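List: work-and-machines
From: Dorota Sowa
Date: July 14, 2021
Subject: Re: [work-and-machines] What happens to the sorting people when the robot comes

Dear all,

I am sorry that my answer is long. Naledi asked four questions in her message and I tried to answer two of them on the train, but the text became too short to be useful, so I have written it again at home. English is my third language and I prefer to go slowly.

For those who joined the list recently: I work at the Lumstead site, where we wash, check and pack household and kitchen things for hire. Before the spring I was for six years on the sorting line. Goel, who owns the site, signed a contract with Bitside, and Bitside wants to train a pair of robot arms to handle the soft and awkward items. Cloths, covers, fluffy things, everything that has no fixed shape. Plates and boxes were automated a long time ago and no one on the line misses them.

The robot arms have not arrived yet. What has arrived are the stations where we teach them. You stand at a table with a gripper in each hand and you do the job with the grippers: you pick up the cloth, you move it, you fold it or hang it on a wire rack, you put it back. The cameras on the grippers record what your hands do. Then you press the pedal and start again. I do this now three days a week, and the other two days I am on the line as before.

I want to describe what has changed for the body first, as I think it is forgotten in the meetings. On the line, you use all your fingers and you feel with them. You know a damp seam before you see it. With the grippers you have only two hard fingers on each side, and you feel almost nothing from the cloth. In the first week all of us held the handles too tightly and had pain in the forearm, from the elbow downwards. I asked for sleeves, and we got them, and they help a little. The table is also too low for tall people and too high for me. It can be adjusted with a key, but the key was in the office of the supervisor until the middle of June. Please, if you negotiate such a station at your place, ask where the key is kept!

The second change is the rhythm. The line moves at its own speed and you follow it. At the station the speed is yours, and this sounds better than it is. There is a target. In June it was 400 accepted recordings a person, and for July it is 500. A recording is accepted or rejected by the Cirari software, and you see the result only on the next morning. If you dropped the item, it is rejected, which I understand. If you were too slow it is also rejected, and if your hand came in front of the camera, and sometimes for no reason that I can find. In June we had, all of us together, nearly 1000 rejected recordings. Rejected recordings did not count towards the target, although the arm that made them was the same arm.

We complained about this and something was changed. From this month a rejected recording counts if the person made a note on it at once, for example "cloth slipped" or "caught on rack". Bitside agreed to it quickly. I think they like the notes. Goel was slower.

The third change is harder to explain. On the line we talk. At the station you stand between two black curtains with cables behind you, and although talking is permitted, you lose your place if you talk. I noticed that after two station days in one row I am tired in a different way, more in the head, and I am less patient at home. One colleague likes it very much for exactly this quietness and has asked to do it five days. So I don't say that it is bad for everybody. I say only that it should be a thing you can choose — and at the moment the rota chooses.
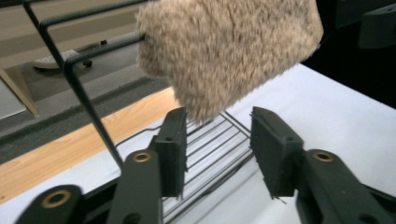
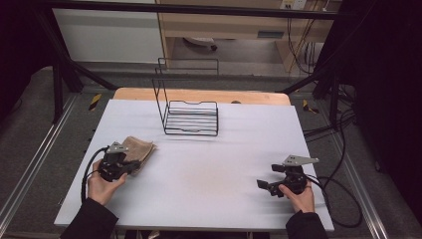
Left gripper on the beige cloth, right gripper open.

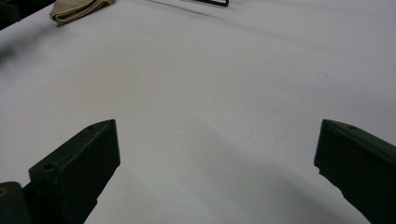
Naledi Hendricks wrote:

> Thanks for the notes from Lumstead. They are more concrete than anything
> I got from our own management, who have sent us a brochure.
>
> I have some questions before we sit down with them. First, who owns the
> recordings? If I spend three months teaching a machine how I fold, is
> that part of my ordinary wage, or is it something extra I have given
> them? Our people are divided. The younger ones say that it is just
> another task. The older ones say they are being asked to hand over the
> one thing they were hired for.
>
> Second, what have you been promised in writing for the time after? I
> don't mean "no plans to reduce headcount". We have that sentence too.
>
> Third, is it skilled work or not? Our firm wants to put the stations in
> the lowest grade, because "there is no lifting". I would like to be able
> to say what a person has to learn.
>
> And fourth, do you get to see what the robot does with it? I think I
> would mind it less if I could see it.
>
> Naledi

Naledi, I take them in your order.

On the recordings. They belong to Bitside, and Goel gets the use of them. This is in the contract between the two firms and we were not asked. What we did obtain, after two meetings, is a supplement: 500 for each person who has completed the introduction period, paid once. It is taxed like wages. I voted yes, and I am still not certain that I was right. A single payment closes the question, and the recordings will be used for years. If your colleagues are divided, I would suggest to ask for a small supplement per month at the station, even if the sum looks less nice. I wish that we had done it so.

We also asked whether the recordings can be used for measuring us. The cameras look at the table, but the hands are there, and the times are there too. The answer is now in writing: no use in appraisals, no use in any disciplinary case, and the names are separated from the files before they leave the building. It took one meeting only. I advise you to ask for it on the first day, when everybody is still friendly.

On the time after. We have the same sentence as you. But we have also a second one, which says that persons who worked at the stations have the first right to the posts of operator when the arms are installed, with training in paid hours. It doesn't say how many posts. I asked for the number and I was told that it depends on the results. So I can't tell you that we are safe. I can tell you that with the second sentence we have something to hold in the hand when we go back to them.

On the grade. Yes, it is skilled work, and I have made a list of what I had to learn myself, because I was in the same discussion. I give it here as it is, you may copy it.

To open the grippers fully before you come near to the item, both of them, also the one which is waiting.
To take a cloth by pressing down and closing slowly, so that you get one layer or two layers as you intended. This took me more than a week.
To take a fluffy item deep enough that you hold the body of it. If you hold only the hair, it will slide out.
To hang something over a thin wire without pulling the rack along with it.
To keep the cables away from your elbows. On the right side they are the worst.
To make a mistake and then correct it calmly in the same recording, as the corrections are wanted too.
To do the same thing differently each time. This is the most strange for a person from the line, where we are trained for years to do it always the same.

Our stations are now in the middle grade. The argument which worked was the last point. The supervisor tried it himself for one hour and his recordings were nearly identical and for this reason of little use. He was fair about it and said so in the meeting.

On your fourth question, no, we do not see it. We were shown one short film in the canteen, without sound. I could recognise how the robot turned the cloth with a small movement of the wrist before it put it down, and two of us on the line do this and no one else. I don't know what I felt. I was a bit proud and I also wanted to leave the room. We have asked for a visit to Bitside in the autumn, for everybody who has stood at a station. They said yes in principle. Goel has to pay for the bus, so we wait.

One more practical thing which you did not ask. The introduction period at our site is 500 practice recordings, which do not count for anything, and in the first version they were to be finished in five days. This is too fast for the arms, I mean our arms. We have it now over three weeks, mixed with line days. If your brochure gives a shorter time, please write to me privately and I will send you the page from our agreement, so that you have the exact words.

Also, could somebody from the list who has already the operator posts write how the shifts are made? We hear that one person looks after several cells at night, alone, and I would like to know whether it is true before September.

With kind regards from Lumstead,
Dorota Sowa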